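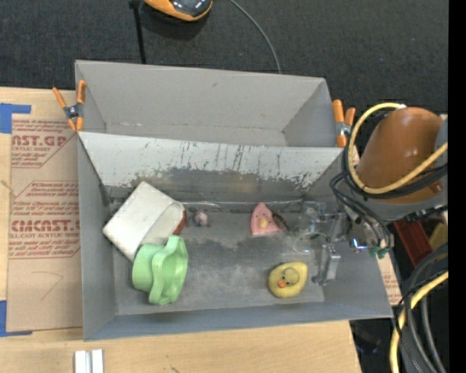

Fig. 1. Two-section grey bin on the workshop table, divider held by spring clamps.

Sorting at the Source: Household Waste in Flasovville
Zulmira Carrilho, second-year project

I picked kitchen waste as my topic in January and I've been boring my family with it ever since! The question was simple enough: do people in Flasovville sort their rubbish better when the bin is in the kitchen, or when it's out in the shared yard?

I asked 60 households to fill in a short diary for four weeks. Half live in the flats at Flolcombe, where everything goes down to the yard, and half in the terraces along Leitão Street, where most kitchens have room for a second bin. I collected the diaries every Sunday evening, which meant a lot of stairs and a really lovely amount of tea.

The terraces did better on food scraps, as I'd hoped. What I didn't expect was glass — the flats beat them easily, and several people told me they save bottles up and make one trip of it. Three households gave up in week 2, so their diaries are left out of the charts.

My favourite part was the interviews. People have such strong feelings about teabags! One couple in Flolcombe had been arguing over them for years.

I'd love to repeat the study in Zorkorach, where food waste is picked up from the doorstep. The diary sheet and the interview questions are in Appendix 3.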